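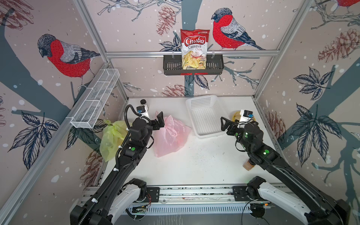
4.2 Bags that land and bags that get opened

I came to this part of the study thinking I'd be writing about cupboards. I had a whole coding sheet for cupboards (depth, height, which shelf the tins went on) and I was rather proud of it. Then the diaries started coming back and people kept writing about the bit before the cupboard, the bit where the shopping is in the room but isn't anywhere yet. I've called this the landing stage. In Figure 1 it's the two tied bags, the pink one in the middle of the table and the yellow-green one further left, with a white plastic basket sitting empty behind the pink one, while the cassava chips have a spot of their own in the black metal basket up on the rail. One thing is put away and two lots of things have only landed, and you could draw that same split for nearly every kitchen I went into.

A word on what I counted as what, as the rest of the section leans on it. A bag has "landed" when it has been put down on a surface and let go of. It's been "opened" when somebody has undone or torn the top, even if nothing has come out yet. An item is "placed" when it's in or on something that the household told me was its place, and "parked" when it's out of the bag but not in its place. Parked turned out to be a much bigger category than I'd allowed for — a lot of fruit spends its whole life parked — and I'll come back to that.

The 37 households were all in Tasomus, most of them within walking distance of the Birhane market, and each kept a putting-away diary for 7 weeks. The market matters here because of its bags. The supermarket on the Welilik road sells you a stiff carrier with a flat bottom that stands up on its own and stays open. At Birhane you get a thin, see-through plastic bag, in pink or green or whatever the stall has on the hook that morning, and the stallholder very often ties it for you before you've got your change back. So my diarists were coming home with a mix, and without planning it I'd got myself a comparison between shopping that arrives open and shopping that arrives shut.

Open shopping gets put away faster. I don't suppose anyone will fall off their chair at that. What interested me more was what people did with the shut stuff, and here the diaries are lovely. People sort by feel and by colour through the plastic. "Green one is onions, leave it," says one entry. Another just says "the pink bag, didn't look, know what it is". The bag is thin enough that you get a rough idea of what's inside without undoing anything, and that rough idea is often all somebody needs to decide it can wait. I'd call this a triage step if the word didn't sound so grand for a person in a coat squinting at a bag of onions.

Now the knots. I asked people how they got into a tied bag and the answers fell into camps very quickly. There are the untiers, who pick at the knot with their nails and keep the bag afterwards. There are the tearers, who make a hole in the side and let the knot look after itself. And there's a smaller group who pull one handle until it gives, which sometimes works and sometimes turns the handle into a sort of string. Keeping the bag was the big divider. Households with a bag drawer (or a bag full of bags, or a hook on the back of the door, all of which I coded as bag drawers to keep my sanity) untied. Households without one tore. I did wonder whether this was simply a matter of patience, but the same people would tear open a packet of biscuits without a second thought, so I'm inclined to believe the drawer is doing the work.

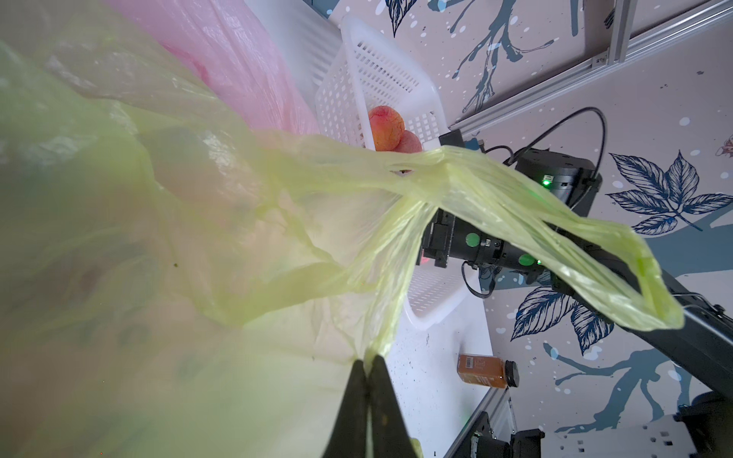

Fruit is where all my neat categories started to wobble. Almost everything else in the diaries has one place and goes there, sooner or later. Fruit has at least two: the place where it's kept and the place where it's seen. Several households had a proper fruit bowl and never put the everyday fruit in it, as it was "for when people come". The everyday fruit went in a plastic basket, the kind with holes in the sides, and the basket moved. It would be on the table in the morning, by the sink at midday, on top of the fridge if the children had been at it. When I asked where the fruit lived I'd be told "in the basket", and when I asked where the basket lived I'd get a funny look and a wave of the hand that took in the whole kitchen.

I ended up treating the basket as a place in its own right, wherever it happened to be standing, and I'd recommend that to anyone doing similar work. My first pass had coded fruit as parked every time the basket was off its shelf, and the numbers came out looking as if nobody in Tasomus ever put a peach away. Once I recoded by container, soft fruit went from the worst-behaved thing in the data to one of the quickest. Peaches in particular come out of the bag early, and the reason given over and over was bruising: people don't like them sitting at the bottom of a heap in thin plastic with something heavy leaning on them. Citrus, by contrast, could stay bagged for days. Potatoes I'd rather not discuss.

The holes in the basket came up far more than I expected too. I'd put them down as a matter of taste, but diarists talked about them as if they were the whole point. You can rinse the fruit in the basket and leave it to drain. You can see from the side what's underneath, so you don't end up with a soft one nobody spotted. One household had bought a solid-sided box the previous May because it was prettier and had gone back to the old basket before the summer was out. On the other side of the argument, small things (chillies, loose garlic cloves, the odd cherry tomato) poke through or get stuck, and for those people were still using a bowl.

Dry packets behaved in yet another way. Chips, biscuits and noodles hardly ever went through a landing stage at all. They tend to ride at the top of the bag, they get taken out first, and they stand up by themselves, which seems to earn them a spot at eye level in an open basket or on a shelf edge. I had several diaries where the snack packets were the only thing placed on the day of the shop. I used to read that as greed (mine is a house where the crisps don't always make it to the shelf) but I've changed my mind a bit. A packet with a bright front is easy to put away well: it has a front, you know which way round it goes, and you can see that you've done it. A tied bag of mixed veg gives you none of that. You open it and you've got five more decisions.

Divided baskets deserve a paragraph, if only as a warning to myself. When I designed the home visits I was sure that compartments would speed things up, and I went looking for them. What I found was a fair number of divided baskets with nothing in them, or with one compartment stuffed and the others bare. People like them in the shop. At home the compartments are the wrong width for what's been bought, and it's quicker to drop everything into the undivided thing next to it. The households that did fill them were using them for items of one size that get bought over and over: spice jars, sachets, clothes pegs in one case. I don't have enough of these to say anything firm and I've left them out of the tables.

On timing, the diaries gave me nearly 2000 entries, of which I could use most. The ones I dropped were mainly missing the time the bag was opened, and that's a weakness, as I suspect a forgotten opening time is more likely on a busy day. If so, my landing stages are a bit on the short side. I'd also point out that keeping a diary makes people tidier. More than one person admitted to putting things away quicker so as to have something decent to write down, and the first few days of almost every diary are noticeably brisker than what follows. I've left the first 3 days out of the averages for that reason and kept them in the appendix for anyone who'd like to check.

How far does this travel? The Plotus survey, which we borrowed the diary format from, was done in flats with far smaller kitchens, and there the landing stage hardly shows up. There's nowhere for a bag to land. Shopping goes from the hand to the cupboard or it goes on the floor by the door, and the floor by the door wasn't on their form. In Tasomus most of the kitchens had a table, and a table is a very forgiving object. I'm fairly sure that if you took the tables out, the bags would get opened sooner and people would be crosser, but I've no way of showing it with what I have.

One loose end before moving on to the cupboards (yes, they do get their section). I didn't record who tied the bag. I assumed it was always the stallholder, and from a few remarks it's clear that some people tie their own on the way home to stop things rolling about, then untie them easily enough on arrival, having made the knot themselves. A self-tied bag and a stall-tied bag look the same in my data and they probably aren't the same at all. The follow-up diary has a box for it, next to a new one for where the basket is standing.

3 shares | 7 comments

Contact | Copyright | Back to top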